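I walked the whole of the old rail trail from Emton to Sugden last month and I still can't stop talking about it! It's 53 miles, I did it over four days, and I came home with one blister and a bag full of bakery wrappers. I've wanted to do a proper multi-day walk for years and always found a reason to put it off. February seemed like a silly time to start, but the trail was quiet and the light was gorgeous, and I'd do the same again tomorrow if my boss let me. 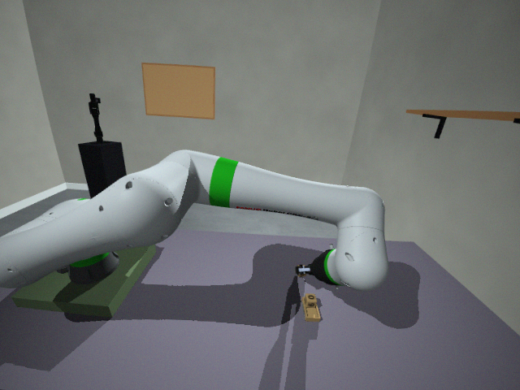

Page last changed: March, 9:40 p.m.

Day one is the easy one. The trail leaves Emton behind the feed store and runs dead flat along the river for hours, with herons standing in the shallows like they're waiting for a bus. I had way too much in my pack. I mailed home my second sweater, a hardback book and a full-size bottle of shampoo from the first post office I came to, and the difference on the hill the next morning was huge.

That hill is the only real climb, up to the old Trolelov tunnel. The tunnel itself is 243 yards long and there are no lights in it at all, so bring a headlamp. I stood in the middle and sang a bit (badly) and the echo was wonderful. Past the far end you get a view down the valley that made me sit on a wall and eat my lunch at 10:30 in the morning.

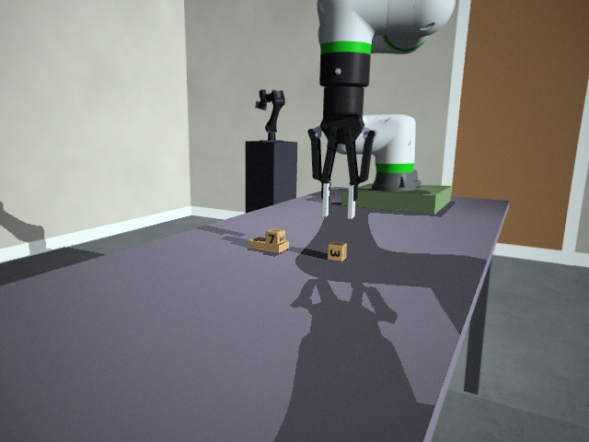

Can you walk the trail without camping gear?

Three nights indoors is easy enough, as long as you book ahead. I stayed in a guesthouse, then a room over a diner, then a motel a short walk off the trail, and I paid $60 for the cheapest of them with breakfast included.

Food was better than I expected. There's a long empty stretch on day three with no stores, so I carried cheese, crackers and a ridiculous amount of dried mango. Water is the thing to plan for – the tap at the old station was shut off for winter and I only had 2 bottles with me. I'd take a third next time.

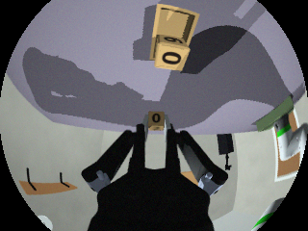
My boots were the Wondent ones I bought last fall and had worn mostly to walk the dog. They did great until the gravel section, where I felt every single stone. Thick socks helped, and so did swapping to a dry pair at lunch. The blister came on the last afternoon and it was my own fault, I got excited and stopped checking my feet.

Day four is woods nearly all the way, and it rained, and I loved it. Everything smelled of moss and wet bark. I met a couple walking the other direction with a very muddy spaniel and we stood under a bridge comparing snacks for so long that I got cold.

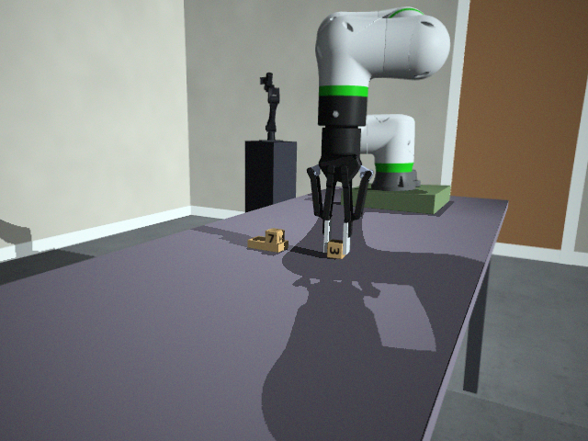

The last mile into Sugden is along a road, so stay on the left and wear something bright. There's a bus back to Emton at 4:15 in the afternoon from outside the library, and I caught it with just enough time to buy a cinnamon roll. Next up is the northern branch, if they get the footbridge fixed by summer. If you've walked it, please tell me where you stayed!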